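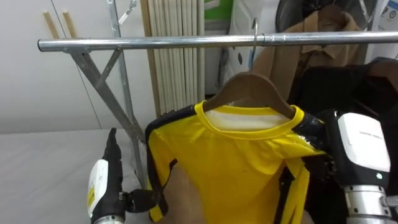
Student Project Reports / Robotics Elective

Our Visit to the Plondari Open Day
by Dwynwen Mathias

So our group (me, Otakar Hudec and Blažena Machala) took the early bus out to Skerkesberg on 25 Sep 2018 for the Plondari open day, and I came home with 12 pages of notes, most of them about one yellow shirt. I really did not expect laundry to be the best part! We had all signed up for the welding hall.

The clothes demo was upstairs in room 436. Dalibor Holub ran it, and he let us stand close enough to see the gripper fingers, which I loved. The job sounds like nothing: get a shirt with long sleeves to sit nicely on a wooden hanger on a rail. But cloth moves! One gripper pinches down by the hem and the sleeve edge, the other one goes for the shoulder, and whatever you do at the bottom shows up at the top as a tilt in the hanger. Otakar kept whispering "pull it, pull it" like he was watching soccer.

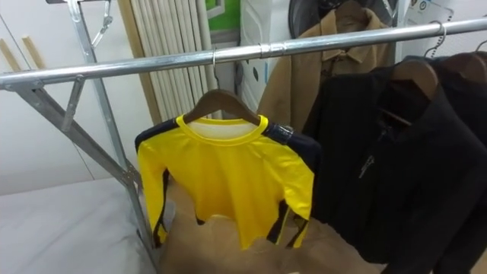

I asked Dalibor why they use such a bright shirt, and he said it's easy to pick out from dark jackets and coats on the same rail. He also told us they have more than 300 practice runs saved from July, and that slippery sports fabric is still what he worries about most. Blažena wanted to know if an uneven hem counts as a fail. He said it depends who's grading, which got a laugh.

My own question was about the shoulder. Coming at it from the side, the fingers have to get near the neckline and the hanger at the same time, and there isn't a lot of space in there. I tried it at home later with two kitchen tongs and my brother's soccer jersey. It took me five tries and I dropped the hanger twice, so I have a lot of respect for those arms now. 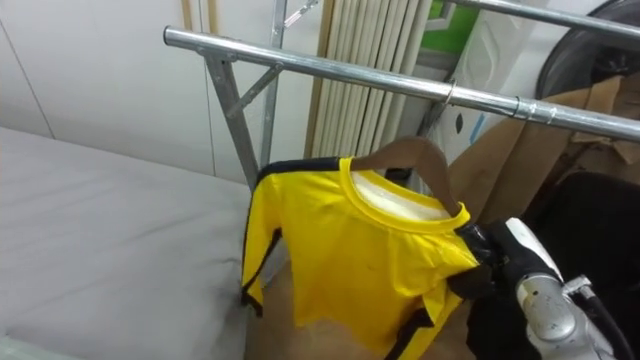
What We Want to Try Next

Mr. Watkins says we can use the small arm in the lab after school. We'd like to start with just a sleeve pinned to a board, then move up to a whole T-shirt if that goes okay. Otakar is bringing the hangers, and Blažena is writing to Dalibor to ask what kind of finger pads he'd pick for thin cloth.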